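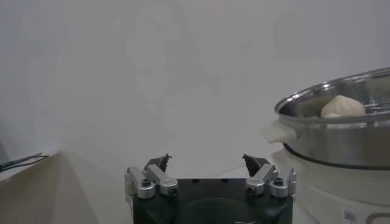
**UNIT 4 / STEAMING / HANDOUT B**

Willutgate Evening Kitchen Course, Hovport site. 10 Feb 2026. Goes with Handout A (doughs). If you missed A get it from the folder by the door, I'm not repeating the yeast stuff.

## Where we got to

Dough made, rested, filled, pleated. Tonight = cooking them in the electric steamer and getting them out again in one piece. Short lecture, then bench work, then eating.

Terms first, people keep mixing these up:

- **base** – the part that heats. Never goes in the sink.
- **pot** – the steel part on top. Water goes in here, measured.
- **tray** – the part with the holes. Buns go on this, water stays under it.
- **lid** – you know what a lid is. More on the lid below.

## Water

200 ml for one load on the small steamers. Measure it. Cold tap water is fine. Pour before the tray goes in, then look: the waterline has to be under the holes with some room to spare. If water is bubbling up through the tray you've got boiled bread, and the bottoms go slimy and stick.

Don't top up halfway with cold. If you must, use the kettle, quick pour down the side, lid straight back.

## Lining the tray

Options:

1. Paper squares, cut a bit bigger than the bun base. Best for the soft dough.
2. Thin wipe of oil straight on the metal. Works with the Štefanec dough (the firm one from Handout A), less well with the others.
3. Cabbage leaf. Nice flavor, slightly uneven to sit on.

Don't line the whole tray with one big sheet. Steam has to come up through the holes, so leave plenty of them uncovered. Last term a whole batch came out raw in the middle and that was the paper.

## Second rise

20 minutes after shaping, covered, away from the window. In a cold room they will need longer, go by feel. Press with a fingertip:

- springs back at once: wait
- comes back slowly, leaves a slight dent: ready
- stays down: too far, steam it now and expect a flatter bun

Write down what you saw on your sheet. The Hovport kitchen in January was freezing and everybody's notes said "followed the time", which told me nothing. I want the dent test written down please.

## Loading

Water hot and steaming before the buns go in. (There's a school of thought that says start cold. Try it at home, compare, tell us next time.)

Space between buns. They swell sideways as much as up. A thumb's width at least, more for the soft dough, and keep them off the wall of the pot where drips run down.

The trays with a bump in the middle: work around the bump, don't perch a bun on top of it. It'll lean and the pleats open on the low side.

One at a time, gently, and let the base touch down before you let go. Dropping knocks air out. Also your hand is over steam so have the next bun within reach before you start, no wandering off across the room.
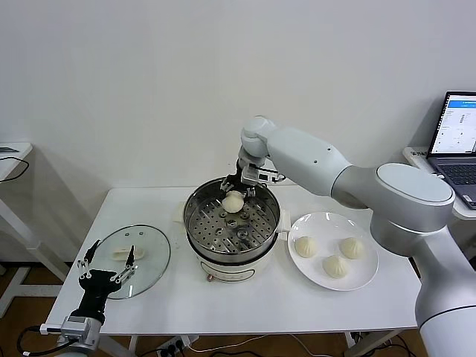 Handling is where most of the marks go in the practical, and most of it comes down to where you put your things before you start. Clear bench, steamer in the middle, plate on one side, lid on the other. Same layout every time, so you can do it without looking. The lid goes down flat on the table with its handle up, clear of the plate, and the white plate holds the buns with gaps between them so you can get hold of each one without mashing its neighbor. Lift at the gathered pleats, light pinch, just enough to carry the weight. Raw dough that's stuck to a plate needs a scraper under it first. Do not tug by the top, the pleats will come away in your fingers and you'll have filling everywhere.

Left-handers swap the whole layout over. Plate by your working hand.

## Timing

14 minutes from lid on, for the size we're making. Bigger buns longer, plain ones with no filling can come out a bit sooner. Start the timer when the lid goes ON, not when you loaded the first bun.

No peeking. Every time the lid comes off you lose the steam and the tops can wrinkle.

Then heat off and leave it, lid closed, up to 6 minutes. Then crack the lid at the far side, away from your face, let it breathe, then off. Wipe the drips from the underside before they fall on anything.

## What went wrong (quick table)

| You see | Probly |
|---|---|
| wrinkled, dented tops | lid off too fast, or over-risen |
| yellow spots | baking powder not mixed in |
| wet soggy base | too much water, or no gap under tray |
| split pleats | pinched too little when shaping, or lifted badly |
| dense, gray-ish | under-risen, go back to dent test |
| stuck to tray | no liner, or taken off too soon |

Spotty tops are usually drips. Cloth round the inside of the lid helps but keep the ends tied up over the top and well clear of the base.

## Flour note

Somebody asked again. We use the Stinolier soft white because it's what's in the cupboard. Any low protein flour is ok. Bread flour gives a chewy bun and a slightly darker one, not wrong just differnt.

## Bench work tonight

- work in pairs, one steamer per pair
- one batch firm dough, one batch soft
- dent test noted for both
- cut one bun of each in half straight away, sketch the crumb
- keep one back under a cloth, cut it at the end of class, compare

Unplug before cleaning. Tray and pot in warm soapy water, soft sponge, get a brush through the holes. Base gets a damp cloth only. Dry everything, the pots were put away wet last time and smelled.

## For next session

Read Handout C (fillings, the wet ones). Bring your sheet, a container for leftovers and your own scraper if you have one. Anyone who still owes me the dough log, hand it in with tonight's.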